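Okay so I've been promising a thread on sorting out a parent's funeral and paperwork while they're still alive and can boss you around about it. My mom is 72, in good health, and has Opinions. Settle in, it's long.

Started in March when she came home from a neighbor's service and announced over soup that she didn't want "that organ." I said what organ. She said any organ. I wrote NO ORGAN on the back of the gas bill and that was the first page of what we now call the Folder.

The Folder is green. It lives on top of the fridge because she says in an emergency everyone ends up in the kitchen anyway, and I can't argue with that!

I figured it'd be a one-evening job. Burial or cremation, who gets the piano, done. We are many evenings in and still haven't agreed on the piano. (My brother doesn't play. I don't play. We both want it.)

First real thing we did was the health care proxy form, and I'd honestly tell everyone to start there before you get anywhere near hymns. It's who speaks for you if you can't. In our state it needed 2 witnesses, and the person you're naming can't be one of them, so check your own state's form before you round people up. I didn't, and my sister-in-law drove over for nothing. Sorry again, Deb.

Mom picked me. I was flattered for maybe a minute and then kind of terrified. We sat on the porch and I asked her the stuff on the worksheet, like what would a bad day look like, what would a day still worth having look like. Her answer to the second one was "coffee, a window, and somebody in the room who isn't whispering."

I think about that one a lot.

She's very against whispering, by the way. When Grandpa was dying everybody tiptoed around his bed for a week and he finally asked if the game was on. She's told me at least four times now that if she's in a bed like that I'm to talk in my normal voice and put the radio on.

Next up, funeral homes. We visited two. I'd been putting it off like a dental appointment, and Mom treated it like shopping for a couch.

First place was Kershaw, over by the old bus depot. Nice carpet, very gentle man, and a price list he handed over when we asked, which I'd read you should always ask for. Mom went down it with a pencil. She wanted to know what was in the "basic services" line. He explained it. She asked again. He explained it again, slower, and she wrote "hm" next to it.

Second place was Eltier, smaller, run by a guy called Corrado Dal Bello who came out with flour on his sleeve because he'd been making lunch in the back. She loved him on sight. He asked what she'd like people to be eating afterward before he asked one thing about caskets, and they were off. I didn't get a word in until we were back at the car.

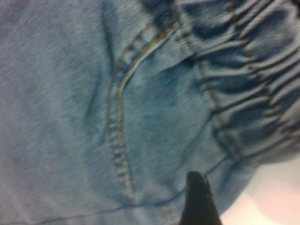 Anyway, she's going with Eltier, but she hasn't prepaid. We went back and forth on this. Paying ahead can make sense for some folks, but you've got to ask where the money is held, what happens if you move, and what happens if the business gets sold. She decided to put the money in a separate account with my name on it too and leave a note in the Folder. Ask somebody who knows your situation, I'm just a daughter with a green folder.

The burial question took longer. She'd always said cremation, no fuss, scatter me wherever. Then her friend told her about Skolholm, the natural burial ground out past the reservoir, and she wanted to see it. So one Sunday we packed sandwiches and drove out.

It's a meadow, mostly. Mown paths, flat little stones, a lot of birds making a racket. You can have a simple box or just a shroud. There's no embalming allowed and no big headstones, and they'll plant a native shrub nearby if you want one. Mom walked the whole thing in her good shoes and got mud up to the ankle and did not complain once, so I knew.

She sat down on the bench at the top and said "well, this'll do." Then she asked for the other half of my sandwich.

I cried on the drive home, the quiet kind, looking straight ahead. She patted my arm and told me I'd missed the exit. I had missed the exit.

I want to say something about that, because people keep replying to my posts like I'm so calm about all this. I'm not! I've had a couple of these chats where I went and sat in the bathroom after. It's still been way better than the other version, where my dad died with nothing written down and we stood in a hallway guessing at what he'd want. We guessed a blue tie. He hated ties. I still get mad about that tie.

Okay, the list of people to call. You'd think this would be easy. She handed me her address book, the one with the rubber band, and there are 106 names in it. I asked how many of them were still with us and she went through with the pencil and got very quiet around the M's. We stopped there for the night and watched a baking show.

We finished it the next week. She'd put a small star by the ones who should get a real phone call from a real person and not find out online. If you only do one thing out of this whole thread, please do the stars.

Passwords were the worst part, no contest. She has one password with slight variations and she will not tell me the variations. We ended up using a notebook, which I know, I know. It's in a locked drawer, and the Folder says which drawer. Her phone passcode is in there too, since half the accounts want to text you a code.

A few of you asked about the group I mentioned. It's called Prinenine, it meets in the back of the library at 7 in the evening, and it's just people drinking bad coffee and talking about dying. There's no speaker and you don't have to have lost anyone. I went the first time thinking I'd sit by the door and leave early. I stayed to stack chairs.

Last month a man there said he'd written his own obituary and it came out at exactly 100 words, and he was so proud of it he read it to us twice. Mom came along that night. She's now on her third draft and it's gotten long. There's an entire paragraph about a casserole contest she says was rigged.

Things still not settled: the piano. The music (no organ, but she's wavering between a cousin on guitar and "just play the record"). Who takes the cat, who is old and bites. Whether my aunt is allowed to speak, and if so, for how long.

Things that are settled: Eltier, Skolholm, the proxy, the stars, the account, the radio on, normal voices, and lemon bars afterward, her recipe, the one with too much zest. I've been told that if anybody cuts back on the zest she'll know.

If you're trying to get going with your own folks, try asking about somebody else's funeral. What did you think of the flowers, did you like the reading, that kind of thing. My mom could not sit down and Have The Talk, but she could review a service like a restaurant, and everything in the Folder came out of that.

I'll answer what I can in the replies tonight after work. And yes, several of you have asked for the lemon bar recipe. I'll have to check with her first.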